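Stutden library to reopen Thursday after cleanup

The Stutden branch library will reopen Thursday after a 13-day closure for repairs to its ventilation system. Dust from the old ducts had settled on shelves in the reading room and the local history section.

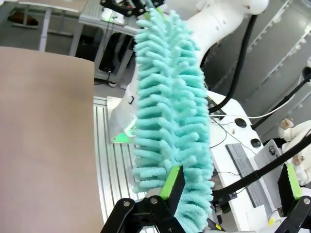
Staff have wiped down 3733 books so far, and 200 more are waiting to be checked for damage. Mirby, the firm that replaced the ducts, finished its work on Monday – two days early.
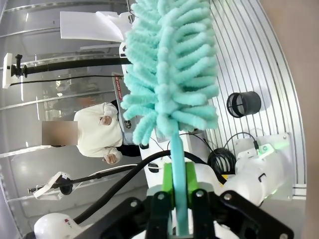

A microfiber duster with a light-teal handle.

Books due during the closure can be returned without a fine. The branch on Sarnivgate will go back to its usual hours. 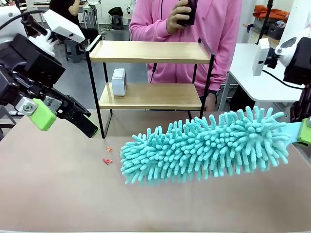 The turquoise duster head is made of chenille strands.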